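Nest Box Maintenance: Workshop Notes

Petrică Bogdan

Contents: Timber and Fasteners / Entrance Holes / Cleaning Out / Mounting / Repairs / Record Keeping

These notes cover the building and upkeep of wooden nest boxes for small cavity-nesting birds. They assume a basic set of hand tools, a drill and a bench. Dimensions vary with species, and a state wildlife agency or local bird club can supply the right figures for your area.

Timber and Fasteners

Use untreated softwood or cedar at least 3/4 inch thick. Thin boards heat up quickly in direct sun and tend to cup after one winter. Pressure-treated lumber should be kept out of any part the birds touch, including the floor.

Cut the side panels from one board where possible, with the grain running vertically so that water drains along it. Leave the inside faces rough. If the board has been planed, score the inside of the front panel with a saw, making shallow horizontal cuts below the entrance hole. Fledglings climb these to get out.

Assemble with exterior screws. Nails work loose as the wood moves, and a nailed box is difficult to take apart for repair. Drill pilot holes near the ends of boards. Glue is optional on the fixed joints and should never be used on the cleanout panel.

Cut the corners off the floor panel, or drill four small drainage holes in it, before assembly. Set the floor 1/4 inch up from the bottom edges of the sides so that rainwater running down the walls does not wick into the end grain.

Entrance Holes

A Forstner bit or a sharp hole saw gives the cleanest edge. Clamp scrap wood behind the front panel to prevent tear-out. Angle the hole slightly upward into the box if your drill press allows it. Smooth the edge with coarse sandpaper wrapped around a dowel.

Do not fit a perch. Native cavity nesters do not need one, and it gives house sparrows a place to stand.

Where squirrels or woodpeckers have enlarged a hole, screw a metal plate of the correct diameter over it. File the inside edge of the plate until a cotton ball can be dragged across it without snagging.

Cleaning Out

Clean boxes once a year, after the last brood has left and before the first hard frost. In the Munteanu tract we finish by the end of October and make a second check in March for mice.

Before opening a box, tap the side and wait. Wear gloves and a fitted dust mask. Old nest material can hold mites, fleas and rodent droppings, and should be dampened with a spray bottle before it is moved. Put it straight into a bag and close the bag.

Scrape the floor and corners with a stiff putty knife. Scrub with hot water and a brush. If there were dead nestlings or heavy droppings, follow with one part bleach to nine parts water, leave it wet for ten minutes, rinse, and let the box dry open for a full day.

Check that the drainage holes are clear. A 12-inch length of stiff wire does the job without a drill.

Mounting

A smooth metal pole with a baffle is preferred over a tree or fence post. Raccoons and snakes climb both of the latter with little trouble. Fit the baffle with its top at least four feet above the ground.

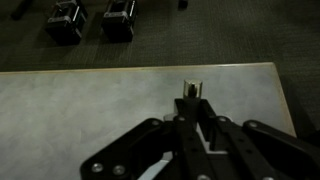
Face the entrance away from the prevailing wind and from the strongest afternoon sun. On the Gondell slope, where summer storms come from the southwest, all boxes face northeast. Check the pole for plumb each spring and retighten the clamps. A box that leans backward will take in rain.

Repairs

Replace the roof first. It fails before any other part. A 1/4 inch saw kerf cut across the underside of the front overhang will stop water from tracking back to the entrance.

Hairline splits in the sides can be left alone if they are no wider than a playing card is thick. Larger splits call for a new panel. Filler and caulk are poor substitutes, as birds will peck at them.

Stain or paint the outside only, in a light or neutral color, and use a water-based product. Allow at least 5 weeks for the smell to clear before the nesting season.

Record Keeping

Number each box on the underside of the floor with a wood-burning pen or a stamped metal tag. Marker fades within two seasons. Our tags start at 1715, following the old Holeo survey, and the series should not be restarted when a box is replaced. The new box takes the old number with a letter after it.

Log the date of cleaning, the nest material found, any unhatched eggs, and the parts replaced. Leave unhatched eggs to a permit holder if you intend to keep or submit them. Box 3148 at Dornent has had three roofs and one floor, and is still on its original pole.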